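Jerano bench notebook
28 August 2022
Subject: readiness of the gripper for routine bench chores

The purpose of this entry is to record where the work stands on the question put to us by Flokberg in March: can the arm take over the everyday clearing and tidying of a wet bench, or is it still quicker to do it by hand? The trial plan calls for 300 attempts, of which 200 have been logged. Each attempt is one object, picked up and set down again.

The objects remain the tube rack, the filled tubes, the beaker and the paper cup. Start positions are to be kept as agreed. 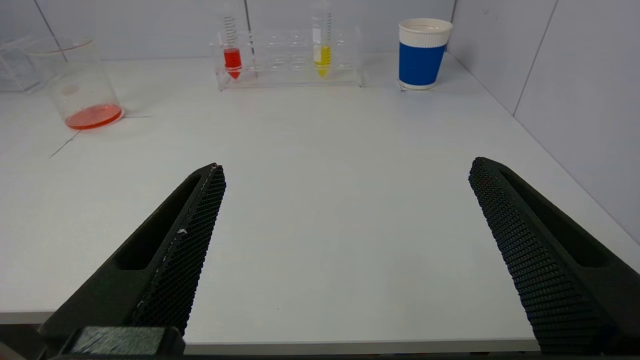 Wrist view toward the back of the table. Red tube left, yellow tube right, beaker with orange-red liquid at far left.

Results to date are mixed. The tubes are handled acceptably – 18 failed picks, most of them at the yellow one. The beaker is poor. The clear glass is hard to locate against a pale wall, and the grip is often taken too high. The cup is picked reliably but was crushed twice at the old force setting.

For the present, the Trirngate schedule should continue to list bench clearing as a manual task. Beaker attempts are to be repeated with the lower approach before the count is resumed. Force setting for the cup still to be confirmed.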